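Progress report to the Flumetti Fund
Craft Tables Project, Gresetti Community Workshop
November 20, 2018

We are so pleased to send you this second report, and we have a lot to tell you! When we last wrote, the mats had been ordered and the room still had its old folding tables in it. Since then the worktops have gone in, the mats have arrived, and both of our starter courses (bookbinding and paper cutting) are running on them.

First, the worktops. We went with white all the way through, as we said we would in the proposal, and the room feels twice as big for it. The old tables were brown and wobbly and soaked up the light, and our evening groups were always asking for another lamp. We have had far fewer requests of that kind this fall. The fitting took longer than planned, mostly because the wall on the street side is not straight and the supplier, Clullidano, had to come back with a new set of brackets. They did not charge us for the second visit, and we were grateful.

Then the mats. You may remember that we went back and forth over the color. Green was cheaper, but our paper cutting group begged for black, and they were right! Pale paper shows up beautifully against it, and you can find a dropped sliver or a bit of thread in a second. The matte finish was worth holding out for too. The shiny sample we tried in the summer threw the ceiling lights straight back at people, and a couple of our older members found it hard on their eyes.

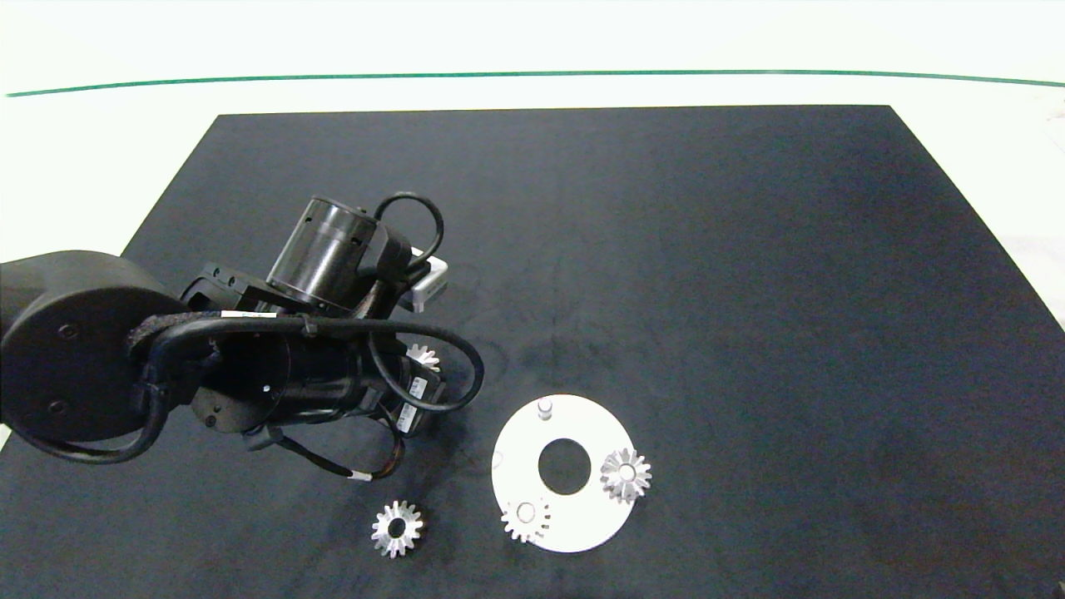

Matte black does have one drawback, and we want to be open about it: it marks. Chalk, glue dust and plain old fingertips leave gray smudges, and they build up fastest where people rest their hands. A damp cloth takes off most of it, and for the rest we are trying a soft eraser, the kind used for drawings. Scuffs are another matter. They don't affect the cutting or folding at all, so we have decided to live with them and to call them a sign of use. We would still like to keep a spare mat on the shelf for exhibition days, when visitors come through and we want things to look their best.

The money is in good shape. Mats and edging came to $847, a little under the line in the budget, and we have about $500 left over from the fitting. With your agreement we would like to put that toward the spare mat and a proper rack, so the mats can be stored flat between terms. Rolling them up was a mistake we made early on with the samples, and the corners never quite settled again.

Attendance has been lovely. The paper cutting course filled up before we had even printed the flyer, and bookbinding has a waiting list. People stay late to finish a page, then stay later to look at what everybody else has made. One evening group has started a shared album of cut paper borders, and it gets thicker every time we open it.

Still to do before the next report:

Order the rack and the spare mat, if you approve
Trim the edging at the far end of the long worktop
Move the paper drawers closer to the tables
Open the Huenchumán Room for the weekend sessions, using the 2 mats set aside for it

The last item depends on the heating, which the building owner has promised to look at before the end of November. If it slips, we will run the weekend sessions in the main room and shift the open hours to the afternoon.

Thank you again for backing this. Please come and try the tables whenever you are nearby, and bring some paper!

The Craft Tables team, Gresetti Community Workshop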